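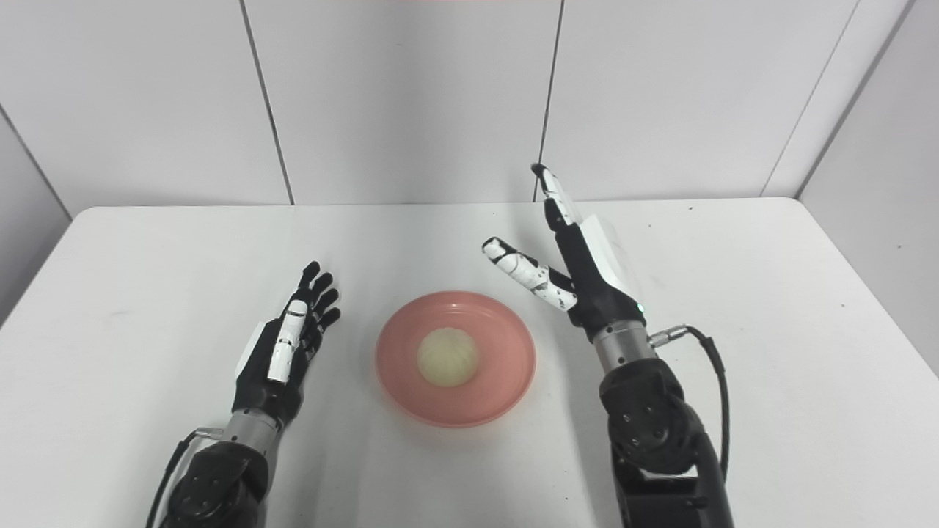

Robot club, August update

We are into the part of the project where the arms have to pick things up. The task for our group is food on a plate, and the plate is pink because that was what the shop had. I wanted to start with blocks, but Thilini Biswas said blocks teach you nothing about dumplings, and she was right.

Hammad and I spent most of the session on the right hand. The thumb comes in low and the fingers close over the top. If the fingers move first, the thing rolls. We changed the order and logged 390 grasps under the new settings, all saved in the Plakitmont folder for Natália to go through.
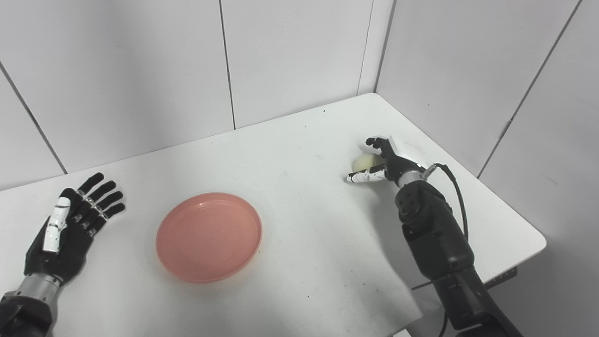

Right hand holding the yellow one, left hand open, plate empty.

The left hand is next. Hsin-yi has written a first version of the handover, but it waits too long between moves - 2 seconds each time - and she wants to cut that down before we run it in front of Mr Paulík. I still have to finish my half of the report and label the spare cables.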